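Release Notes

Plundetti 2.0.106

Fixed: The loan tracker no longer marks a disc as overdue on the day it is due.
Fixed: Sorting by running time now places films with no running time at the end of the list.
Changed: The field "Owner" can no longer be left blank.

Shoaib Butt wrote the third line last. He had written the notes for every version of Plundetti since the first one, and the format had not changed in that time. One line per item. Past tense for what was wrong, present tense for what was right. No exclamation marks. The program cataloged home movie collections, and the people who used it read the notes closely and wrote in when a line was unclear.

He saved the file and opened the support queue. There were 20 tickets. He sorted them by date, oldest first, and began.

Ticket 1 concerned a barcode that returned the wrong film. He corrected the record and closed it. Ticket 2 was a request for a refund. He forwarded it to Teveo, the company that had bought Plundetti in July and now handled payments. Ticket 3 came from a customer named in the system only as Ansari. It read:

"After the update my collection shows 879 titles. Before the update it showed 878. I did not add a title. Please advise."

Shoaib asked for a copy of the database. It arrived in four minutes. He loaded it on the test machine, and the count in the lower left corner read 879. He exported the list from the customer's last backup, exported the list from the new file, and ran a comparison. The difference was a single row.

Title: Tirnmont
Year: blank
Director: blank
Running time: 106 minutes
Format: DVD
Owner: S. Butt
Status: On loan

He read the row twice. Then he checked the change log for the Owner field. The new version required a value there. Where a record had none, the update script was supposed to insert the name of the account holder. In this database the account holder was Ansari, and 878 rows said so.

He searched the script for his own name and did not find it. He searched the whole source tree. His name appeared in the license file and in a comment above the date parser, where he had apologized for the date parser. Neither was read by the update.

He wrote back:

"Thank you for the file. The extra record is titled Tirnmont. It was probably in your database as a hidden record with a blank owner, and the update made it visible. You can delete it safely. Can you tell me whether the title means anything to you?"

The answer came after lunch.

"It is a film. I borrowed it. I did not enter it because it is not mine. I have been meaning to send it back."

Shoaib opened his own collection. He kept it in a separate install, on a version old enough that the icons were still square. He did not use it much. The shelves it described had been split between two apartments nine years earlier, and he had never updated the locations. He typed the first three letters of the title into the search box.

Title: Tirnmont
Running time: 106 minutes
Format: DVD
Status: On loan
Borrower: blank
Due: 29th December

There was no year after the date. The old versions had not stored one. The loan tracker compared day and month only, and for that reason the record had come due every winter, stayed overdue for a few days, and then reset. Butt had fixed this for customers long ago. He had never run the fix on his own file.

He considered the possible causes. A sync service had once run between friends' collections. It had been removed after a few months, when too few people turned it on, but the tables it used had been left in place so that older databases would still open. A record could be sitting in such a table. The new rule about blank owners could force it to resolve against the source, and the source would be him. It was a reasonable explanation. To confirm it he would need the other half of the pair, and the other half was on the customer's machine.

He asked one further question, which was outside the support template.

"Who did you borrow it from?"

"From my sister. She said it belonged to someone who wrote software and that he would not ask for it."

He left the reply window open and did the next four tickets. A cover image was upside down. A customer in another time zone wanted the colors darker. A customer wanted the colors put back. One ticket was empty.

Then he returned to Ticket 3 and typed:

"The record is correct and should not be deleted. The defect is in the loan tracker. There is no due date on your copy and none is required. You may close this ticket at your convenience."

He added a workaround for the count, in case the number bothered the customer: under View, clear the box marked "Include borrowed titles." The total would go back to 878. He tested the steps before sending them.

At the end of the day he reopened the release notes and put the cursor after the third line. He added a fourth.

Known issue: Some borrowed titles may appear after the update. They were there before.

He took out the second sentence, looked at what was left, and put it back. Then he built the installer and uploaded it to Teveo for signing.
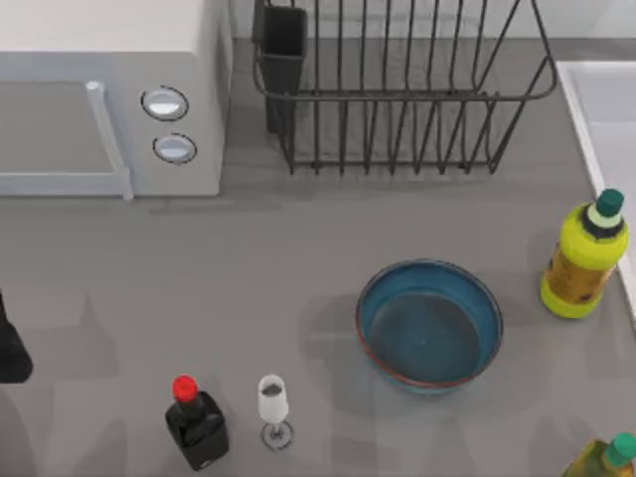

The signature came back at ten past six. He installed the new version over his own old one, let the script run to the end, and filled in the Borrower field by hand.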